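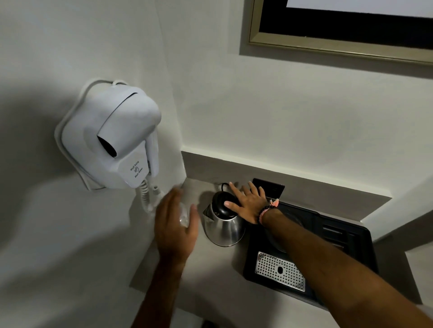

The wall-hung hair dryer, and the kettle on the countertop.

I came to Drustimau in April to buy one print and went home with three, so let me tell you about Nour Najjar's Nuda series before you make the same mistake (do make it). She draws the old bathing huts along the harbor wall, one per sheet, in two flat colors and a very wobbly line. Each edition is 100 copies, numbered in pencil, and mine is 60 of 100!

The huts got their colors from whatever boat paint was left over that year, and Nour mixes her inks to match. The mustard one took her all winter. She prints at Thygesen, a shared studio above the Grerkomus bakery, and you can smell cardamom on the paper for a week or so.

My favorite is the green hut with its door hanging open and a towel over the rail. I've put it in the hallway, next to the coats, where it gets the evening light.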